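Flilow Fund, progress report, second period
Project: Reading the Sanctions Lists
Submitted by Shalini Malhotra

You asked us for less optimism and more dates, so we will start with the delays. The archive at Sisodia released 95 of the 200 trade notices we requested, then closed its reading room until January. Our letters on the subject have been acknowledged with great courtesy. 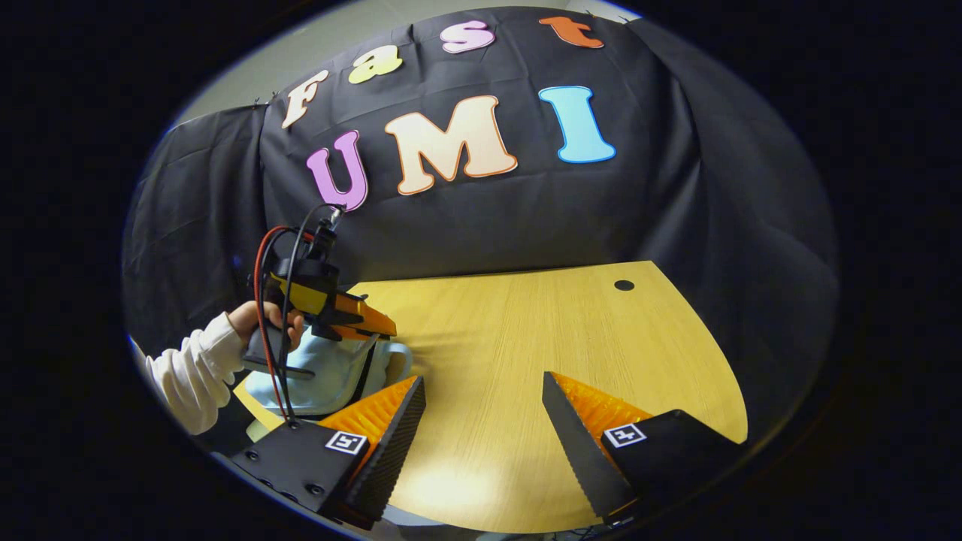

Foam letters on black cloth: "Fast" above, "UMI" below.

Coding of the notices is done. Renu Chauhan read all 95 and found that governments on both sides of the Flatora strait had banned the same goods from each other, in places using the same paragraph. She is writing this up as a short paper on how rival states borrow one another's language.

Interviews are slower. We planned 40 with former diplomats and have finished 2. Both men talked for hours

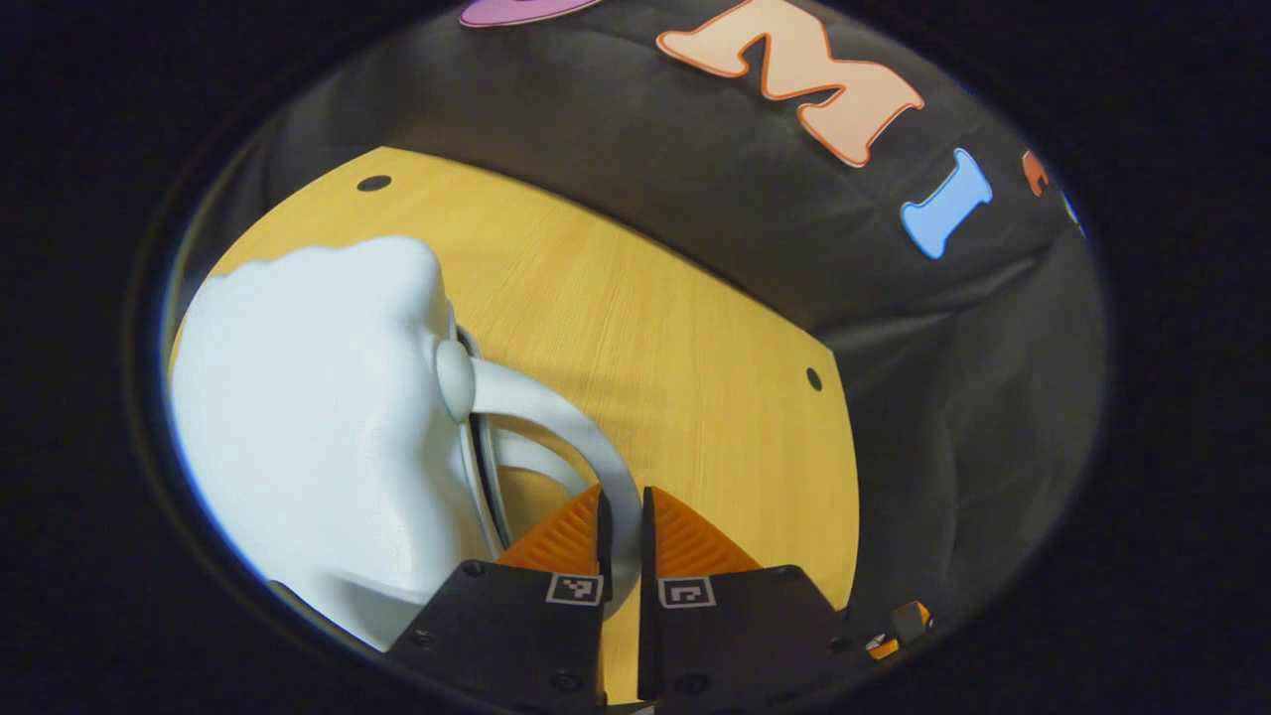 and both asked to see their quotes before we use them, so the transcripts are now with them - and, we gather, with their lawyers. The remaining names are being approached through the Lunilard institute, where people do at least return calls.

Spending is under budget, mainly due to the travel we were not allowed to do. We would like to move that money to translation and push the final report back one quarter.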